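Flirel Play Food Set: Six Weeks of Use

I bought this set in September to replace a wooden one whose paint had started to flake at the edges. It is sold through Rustorau, and mine arrived with one corner of the carton crushed and the contents intact. The comparison below is with the Heller pieces I already had, which cost a bit more and come in a drawstring bag.

Size is close to life for the smaller items. The round ones sit comfortably in an adult palm, and a four-year-old can close a hand over them. Total weight on my kitchen scale was 1342 grams with packaging and 1596 for the Heller set with its bag. Neither is heavy enough to be a problem on a shelf.

Color separation is the main strength. Anyone sorting by hue can work from across the table, and the red-orange piece reads as a tomato to every child who has handled it. The dull yellow ball is less clear. Guesses so far include lemon, potato and egg yolk.
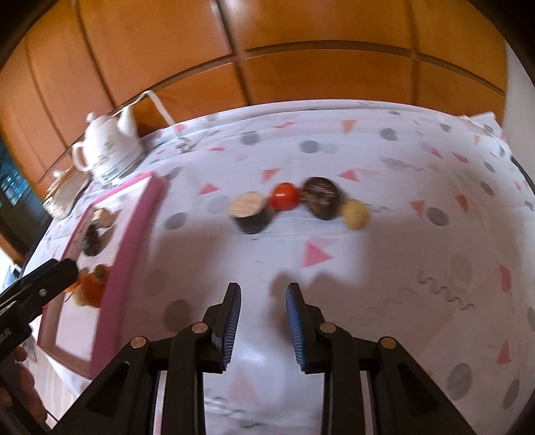

Identification gets worse with the short cylinder. It has a tan grainy top and a black band, and opinion in this house is split between sushi and eggplant. The leaflet does not name the pieces. Yến Cao, who borrowed the set for her daughter's birthday, called it a sushi roll and I have used that name ever since. The brown oval with the lighter streaks has no agreed name.

Surface finish varies from piece to piece. The red one is glossy and shows fingerprints. Cleaning is a damp cloth and mild soap, then air drying on a rack. I did not try the dishwasher, and the leaflet advises against it.

Rolling is the practical fault. On a bare tabletop the balls travel, and one spent two days under the refrigerator. A cloth slows them down. A shallow tray with a raised side works better and also makes cleanup faster. Quansah sells one that fits, listed as item 2441, but any tray with a lip will do.

Wear after six weeks: one scuff on the oval, no cracks, no color transfer onto a white cloth. Smell on opening was faint and gone by the next morning.

I would buy it again for sorting and pretend cooking. For teaching food names, the Heller set is the better choice.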